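The night the lecturers at Brakness walked out, I was halfway through marking 145 essays on tidal law, and I put my pen down mid-sentence (it was a dreadful sentence anyway).

Stelios Tsoukalas rang at once. "Are you out?" he said. "I'm out," I said, and felt terribly brave for someone in slippers. 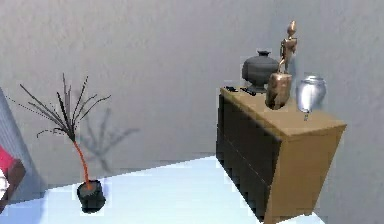
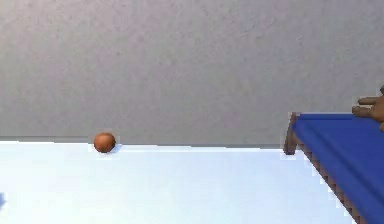 By morning there were 40 of us at the gate, stamping our feet and arguing over who'd brought the wrong banner. The vice chancellor, Dr Larkard, drove past twice pretending to be on the phone. Then my own students turned up with flasks of tea, bless them, and one asked ever so politely whether the essays still counted.

"Ask Larkard," said Stelios, and do you know, off she marched! Straight up to the car. We all watched the window come down.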